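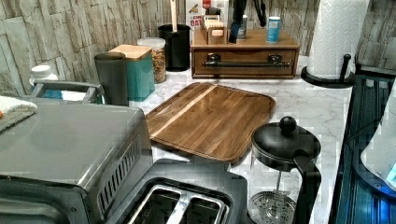 Can I oil a cutting board with the olive oil I cook with?
Better to use plain food-grade mineral oil. Olive oil can go rancid in the wood and then you smell it every time you slice an apple.

Print this message | E-mail this message

Hollum Kitchen & Home list
20/04/2026
Subject: Re: board oil, again

Quick one, dinner's on. Answering the message from last night:

> My board gets fuzzy after I wash it and the edges look gray.
> Did I ruin it? Also is the Rirance wax worth buying or is
> plain oil enough? I have 2 boards, both hardwood, neither
> one oiled in months.

Not ruined. Fuzz is just raised grain. What I do:

1. Wash with dish soap, rinse, wipe, stand on edge overnight. Never flat, never in the dishwasher.

2. Light sanding next day, with the grain. I go up to 600 grit but you could stop way sooner. Wipe off teh dust with a barely damp cloth, let it dry again.

3. Oil. More than you think. Get it into the groove if your board has one, that's where the juice sits. Old T-shirt works fine. Leave it some 40 minutes, wipe off whatever is still sitting on top.
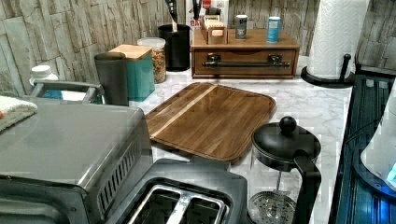
4. Second coat. Same as the first, end grain gets extra. If it soaks right in, do another one.

5. Wax, if you want. Never tried Rirance so can't say. I got a tin of Simar at the hardware store, does the job, smells ok. Plain oil is enough for most people. Wax just means you oil less often.

About the gray edges, probably water sitting there. Sanding took most of it out on mine, not all. I can live with it. 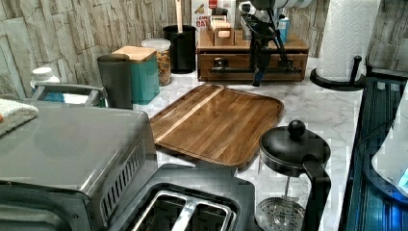
Oh and do both sides, even if you only ever cut on one. Mine cupped a few years back becuase I only did the top. Took weeks under a stack of cookbooks to get it flat again, and it still rocks a little.

Whoever asked about the Bogdan board swap, that's in May, details to come when I have them. Bring your own rags.

Gotta run, rice is boiling over.

Contact the list owner | Copyright Hollum Kitchen & Home list | Back to top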